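The Livance came up to the fourth floor in two boxes, and Golshifteh Mazandarani had it bolted together before the kettle boiled. She had read the manual twice on the train from Drulside. She loved manuals, and this one had good drawings.

The trial was for a month, April into May, and the rules were simple. Feed it whatever came out of the dryer. Write down what it did. Send the notes to Sorrentino, who sold the thing, and keep the notes fair.

She meant to be fair. But oh, the first evening! It took a pillowcase by one corner and lifted, and the whole pillowcase came up square, and she clapped in her own kitchen like a child at a puppet show.

Pillowcases were the easy part, though. By the second week she was giving it heaps, everything at once, sleeves inside sleeves. The arm would come down and wait over the pile with its two fingers apart, and she would lean on the wall and talk to it.

"Start with the purple," she told it. "The purple's friendly."

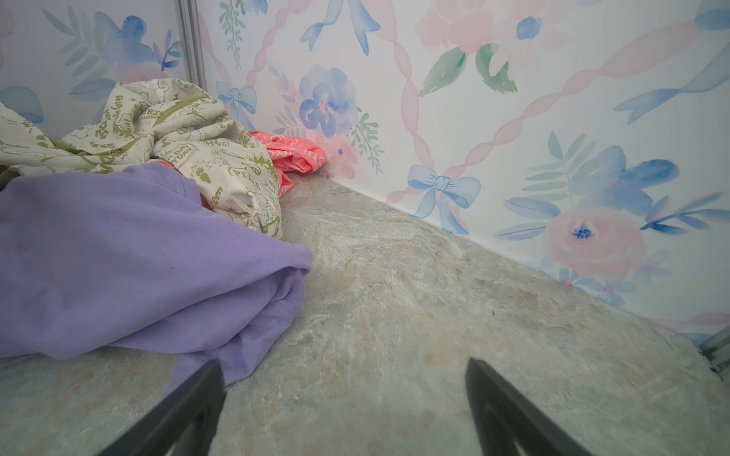
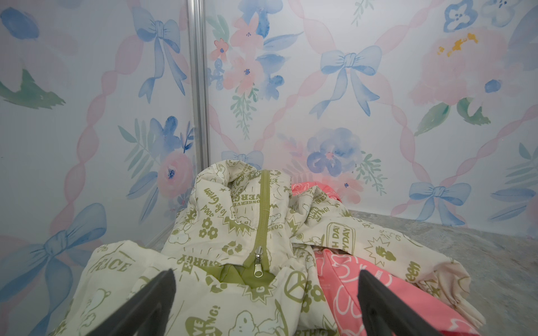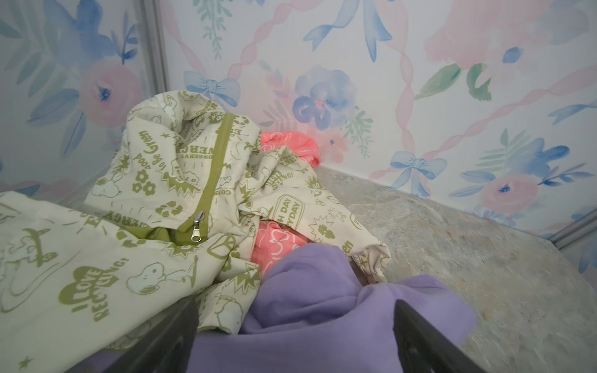
Cream, green print, pink underneath: the heap she wrote three pages about.

Rukhsana Kiani thought it ought to go for the zipper first, and said so over the phone with her mouth full of toast. A zipper was a handle, wasn't it? Any person would grab the handle.

"It doesn't know it's a handle," said Golshifteh.

"Then teach it! Isn't there a button?"

There was a button, on page 202. You pressed it, moved the arm where you wanted it, and pressed again. Golshifteh spent nearly 400 minutes that week pressing and moving, and her tea went cold every time, and she didn't mind a bit. Fleece it learned fast. Anything with a lining it treated with great suspicion, going in slowly and backing out, and she wrote that down too, along with the whine the wrist made when it turned left.

The price bothered her. It was 2,000 to buy, and she could fold a shirt for nothing. She put that in the notes in capital letters, then went back and made the letters small.

"So would you keep it?" asked Rukhsana.

Golshifteh looked over at the arm. It had stopped above the next load and was opening its fingers a little at a time.

"Call me back in ten minutes," she said. "It's about to try a sock."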